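Gripper trial update: wrist camera and finger comparison
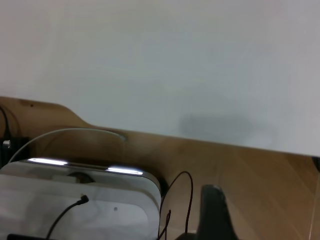

Wrist camera view over the bench, with one of the dark gray fingers at lower right.

The comparison between the two gripper candidates is into its second stage. Members who came to the February meeting will remember that we had both units on the shelf and no agreed way of testing them. We now have a test procedure, a bench set aside for it and enough results to say something useful.

The two units are the Beletti parallel gripper and the Selleck adaptive gripper. Both mount to our existing arm with the same adapter plate, so changeover takes a few minutes once you have found the right hex key. The Etance controller runs both. It needed a firmware update before it would talk to the Selleck properly, and anyone with an older controller at home should do the update first and save themselves an evening.

Inès Vasseur wrote the test sequence. The arm approaches an object from one of several set angles, closes, lifts, holds, moves sideways, and puts the object down again. A run counts as a success only if the object ends up inside the taped square and still upright. Dropping it gently in the right place does not count. We argued over this for a while and the stricter rule won.

To date we have logged 1169 runs across both grippers. Of those, 516 were on the Beletti, and the rest were on the Selleck, which went on the arm first and stayed there longer while we sorted out the cabling. We are comparing success rates by object type and leaving the raw totals alone.

On rigid items with flat sides, there is very little between them. The Beletti closes faster and puts things down more squarely. The Selleck is slower but more forgiving when the approach is off centre. On round or tapered items the Selleck is clearly ahead, and on thin cable and wire neither is good. The Beletti tends to push thin wire sideways before it closes, and the Selleck picks it up but lets it rotate. Inès wants to try a softer fingertip pad on both before we write that category off.

Small appliances and anything with a cord plugged into it have been the hardest category. The gripper itself copes. The trouble is the cord, which drags, catches on a finger or pulls the item around during the sideways move. We have started recording cord snags as a separate result so they don't get counted as grip failures. Please use the new column on the log sheet, and if you are not sure which it was, write that down too.

The wrist camera has been worth the trouble of fitting it. With the overhead camera alone we could see that a grasp had failed but often could not tell why. From the wrist you get a close look at the fingertip and the item together, and most of the failures can be sorted in one viewing. There are drawbacks. Shiny metal surfaces throw bright highlights under the bench lights, and the depth estimate becomes unreliable around them. Thin wires come and go from one image to the next. We tried moving the lights back by around 3 metres, which helped with the highlights but left the images grainier. A diffuser is probably the better answer and one is on order.

We also looked at the Mohammadi camera bracket as a replacement for our printed one. It is stiffer and holds its calibration better between sessions, but it places the camera further out from the wrist, and on low approaches the housing came closer to the bench than any of us liked. For now the printed bracket stays on. If someone wants to draw up a shorter version with the same stiffness, talk to Inès.

Still to do:

Fingertip pads, two hardnesses, on both grippers.
Repeat the round items on the Beletti with the closing speed turned down.
Recalibrate the wrist camera once the diffuser is in.
Grip force readings. The gauge is back from repair but has not been checked.

The next bench session is April 11, 2023, starting at the usual time. We need 2 people on the arm and one on the log. You don't need to have used the controller before, but please read the stop procedure taped inside the cabinet door before you switch anything on. Closed shoes, and tie long hair back.

If you have odd-shaped household items you don't mind having dropped, bring them along and leave them in the tub by the door with your name on them. Nothing made of glass, please.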